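4.2 Setting the Water Softener Timer

1. Close the bypass valve on the Basent unit and wait 2 minutes.

2. Press and hold MENU until the clock display flashes. Set the current time.

3. Enter the water hardness shown on your supply report. The factory setting is 13.

4. Select the regeneration hour. Choose a time when no water is drawn in the household.

Caution: Do not add salt while regeneration is in progress.
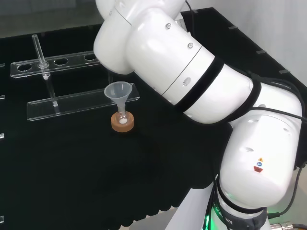 5. Press SAVE, then open the bypass valve slowly.

Note: If the display shows code 463, repeat steps 2 through 4. Settings must be checked each January.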